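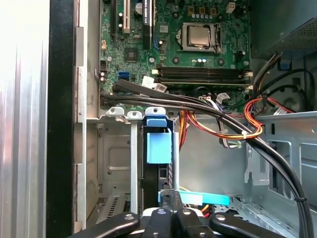
Motherboard and processor inside the open computer case.

The Malar Ringside Tapes: second progress report to the Felance Fund

Period covered: April to September

We left you in the spring with a garage full of cassettes and a rather hopeful spreadsheet. The spreadsheet is now a proper catalogue and the garage has been emptied, and we have been watching a great deal of wrestling. Some of it is wonderful. Some of it is two men in matching trunks holding the same headlock through an entire advert break, and we enjoyed that as well.

For anyone on the panel who has joined since our first report, Malar Wrestling was a weekly programme made for cable viewers in our part of the country. It went out late on a Friday and was repeated at times that seem to have changed whenever the football overran. Matches were filmed at Soler Hall, usually three or four episodes' worth in one night, which explains why the same man in the front row wears the same jumper for a month. The station wiped or threw out most of its own copies. What survives was kept by wrestlers, by the ring crew and by people at home who pressed record.

What we have now

The collection stands at 187 tapes, all of them listed, labelled and boxed upright on shelves in the back room at Oltent Library. Of those, 51 have been copied in full and checked from start to finish. That is slightly behind the plan we gave you in the spring, mainly down to mould on one of the larger donations. Those tapes had to be kept apart from the rest and cleaned by hand before we dared put them near a player. We lost nearly all of June to that. The pace since then has been very good and we expect to be level again by the end of the winter.

The best news is the tag team tournament. We had always believed that only the final existed, and only as a clipped version on a highlights tape. In July a donor brought in a carrier bag with both semi-finals in it, complete with the interviews beforehand. One of the teams had been remembered by everybody under the wrong name, us included, and it was printed wrongly in our own leaflet. A corrected leaflet has gone to the printer.

We have also sorted out the second series, which had been a headache from the start. Episodes were filmed in one order and shown in another, so a wrestler might lose his title on one Friday and be introduced as the champion the next. Using the printed programmes from Soler Hall, the listings pages kept at the library, and the state of one referee's moustache, we now have both orders written down side by side. Anyone using the catalogue can pick filming order or broadcast order. It took a long time and we are very proud of it!

Recorded memories

The interviews have been the part of the project that people talk about most when they stop us in the street. We have recorded wrestlers, a former timekeeper, two sisters who sold the programmes, and a woman who sewed ring jackets on her kitchen table and can still tell you how much sequin trim each one needed. The sessions run long. We had allowed an hour for each and have given up on that completely -- the good stories tend to arrive once the kettle has been on for the second time.

A few people were happy to talk but did not want their voices made public. We have kept those recordings closed and will ask again in a few years, as set out in the agreement that each of them signed. One former wrestler asked to hear his recording before deciding, listened to it, and then rang to ask whether he could come back and do another one, as he had left out the whole of his bad guy period. 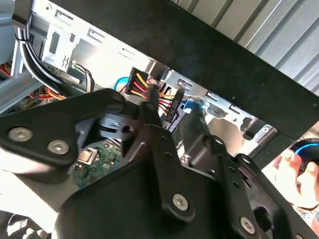 The Soler Hall screening

We promised you one public event in this period and held it in September. Soler Hall no longer has a ring, of course, but it does have the same balcony and, we are fairly sure, the same chairs. We sold all 80 seats. The programme was a full episode as broadcast, with the adverts left in, then the rediscovered semi-finals, then an open discussion that went on until we had to hand back the keys.

The audience booed in all the right places. A boy of nine or ten, who follows the modern stuff closely, put his hand up and asked why nobody had entrance music in the first series. It led to a lively argument between three people who had been there, and we now have it down that music came in with the Christmas special, after a long disagreement over who should pay for the loudspeakers. It has been added to the notes for that episode.

Feedback forms were filled in by most of those who came. The comments were warm, with two fair complaints. The sound was too quiet at the back during the interviews, and the start time made it hard for people coming on the last bus from Malar. Next time we will begin at 6.30 and use the hall's own speakers.

Money

Spending is close to the budget you approved. The one real change is the 1,000 pounds set aside for tape cleaning, all of which has gone on the mouldy donation. We have moved a little across from printing to cover anything else that turns up in poor condition, as you kindly agreed by email. Ticket sales from the screening paid for the hire of the hall and the refreshments, with a small sum left over which has gone towards new storage boxes. Full figures are on the separate sheet.

Things that have been difficult

Rights are still slow. The company that made the programme was sold twice, and the present owners have been friendly without being quick. We have their permission to show episodes at free or low-cost events and to let people watch them at the library. We do not yet have permission to put whole episodes online, so the website carries match listings, photographs supplied by the families, and short clips of the kind the owners have agreed to in writing. We are writing to them again in October.

Dates are the other sticking point. Home recordings are often labelled with the day the tape was bought, or simply with "WRESTLING DO NOT TAPE OVER". Where we cannot be sure of a date the catalogue says so, and we would sooner leave a gap than guess.

Plans for the next six months

Copy the remaining first series tapes, starting with the oldest.
Finish checking match times and results for the second series against the printed programmes.
Record the last interviews on our list, including the master of ceremonies, who is back in the country in the new year.
Take a small display of posters and ring jackets to Oltent market and to the two secondary schools.
Hold a second screening at Soler Hall. The vote on the night was heavily in favour of the steel cage episode, which we have only in part. If anybody reading this has a copy of the second half, please get in touch with us through the library desk.

The third report will come to you in the spring, along with the finished episode guide in print. We would love members of the panel to come to the next screening, and will send the details once the hall has confirmed the booking.
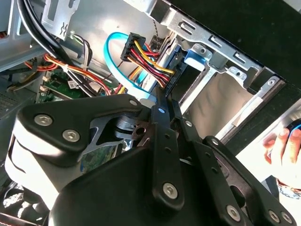
Wiring, circuit boards and drive bays, seen through the open side of the case.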